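Flakcombe pool opens for the season with towels for everyone

FLAKCOMBE — The outdoor pool on Dillari Street is open again, and this year swimmers can leave their towels at home. Anyone who pays to get in can borrow a full-size bath towel at the front desk, use it all day and drop it in a bin on the way out. There is no extra charge and no deposit.

The first swimmers were in the water at 6:30 in the morning, when the air was still cool enough to see your breath. By noon the line for the diving board ran back past the lifeguard chair, and the shallow end was so full of small children that the swim teachers moved their lesson one lane over.

"I have been waiting for this since the day we drained it," said Jihad Masri, the pool manager. "You spend all winter looking at a big concrete hole, and then one morning there are kids in it again. It's the best day of my year, every year."

The pool sold 449 season passes before the gates opened, the most it has ever sold ahead of time. Last May the number was 188. Masri puts a good part of the jump down to the new early hours, which let people swim before work, and the rest to the repairs that shut the place for the whole of last August. The cracked tiles along the deep end are gone, the showers run hot again, and the old chain-link fence on the parking lot side has been taken down and replaced with a low wall that people have already started sitting on.

The towels were Masri's idea too. For years the front desk kept a cardboard box of lost ones, and staff would quietly hand them out to anyone who showed up without. The box was empty by lunch on most hot days. Over the winter Masri went to Qaisi, the laundry on the corner of Mill Street, and asked what it would take to do the thing properly.

Shadi Farah, whose family has run Qaisi since before the pool was built, liked it right away. The laundry already washes sheets and table linen for two hotels and a wedding hall, and its big machines sit idle in the late afternoon. Pool towels now go out in canvas carts at closing time and come back before the gates open.

"A towel is the easiest thing in the world to wash if you have the right machine, and the most annoying thing in the world if you don't," Farah said. "At home you get one load of wet towels and that's your whole evening. For us it's forty minutes."

The pool bought 620 towels to start. Farah helped choose them, and he had strong opinions. He wanted cotton terry with a flat woven hem, because a thick hem holds water and dries last. He wanted a pile that was soft but short enough that small fingers and zippers wouldn't pull the loops. And he wanted them washed before anyone used them — new terry has a finish on it that makes it feel lovely in the store and leaves it nearly useless for drying a person.

Every one of them went through the machines at Qaisi three times before opening day. The lint traps, Farah said, were a sight.

No fabric softener is used, and Farah would like everybody in Flakcombe to stop using it on their own towels as well. It coats the cotton and keeps it from soaking up water, he said, and the towels get worse with every wash. Half a cup of plain white vinegar in the rinse now and then will bring back a towel that has gone stiff. Shake it out hard before it goes in the dryer or on the line, and the loops will stand up again.

Swimmers seemed to take to the idea quickly. A group of retired teachers who swim laps together each morning said they had been carrying damp towels around in their cars for years and would be very glad to stop. One father with three children and one arm free said it was the first time he had made it from the parking lot to the water in a single trip.

Not every towel made it back on the first day, and Masri wasn't worried. A few turned up on the low wall, one was in the bike rack, and one came in the next morning, folded, with a note of apology from an eight-year-old. Masri has pinned the note up behind the front desk.

There is a small change at the snack stand as well. The window now opens at 8 in the morning for coffee and egg sandwiches, and the long benches next to it have been sanded down and oiled so they no longer leave splinters in the backs of people's legs. That was the most common complaint in last summer's comment book, ahead of the cold showers and the price of french fries. The fries are the same price as last year. They are also, by wide agreement on opening day, crispier.

Water in the main pool is being kept at 80 degrees this season. A new heater from Trondeck went in over the winter, and the staff spent most of April learning its moods. It takes over from an older unit that could warm the pool nicely on days when nobody needed it and tended to quit on the others.

Swim lessons run each morning in the shallow end, with a beginners' group for adults added at 7 in the evening. The adult group filled up within a week, and there is talk of a second one. Masri, who learned to swim at 34 in this same pool, will be helping to teach it.

"People come up to me and whisper that they can't swim, like it's a terrible secret," he said. "I tell them to come at seven. There's a whole bunch of you, and you're going to have a great time!"

The pool is open from 6:30 in the morning until 8 at night, with lap lanes set aside until 10 in the morning and again for the last hour of the day. Season passes are still on sale at the front desk, and day tickets can be bought at the gate with cash or a card. Children under five get in free with an adult. The parking lot fills early on warm days, so the town is running its Mill Street bus right up to the gate through the end of summer.

Used towels go in the bins by the exit. Swimmers who would still like to bring their own are welcome to, and hooks have been put up in both changing rooms.

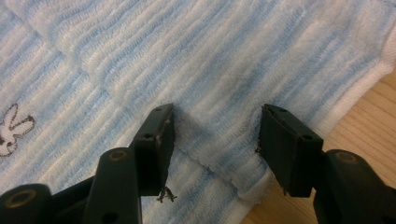
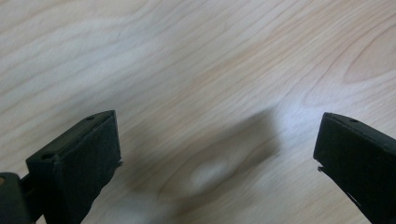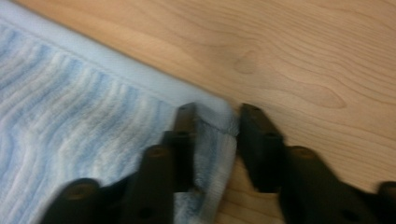 Do you need a season pass to borrow a towel?

Any paid entry covers it, including a day ticket, and children who get in free can borrow one too. Ask at the front desk when you come in.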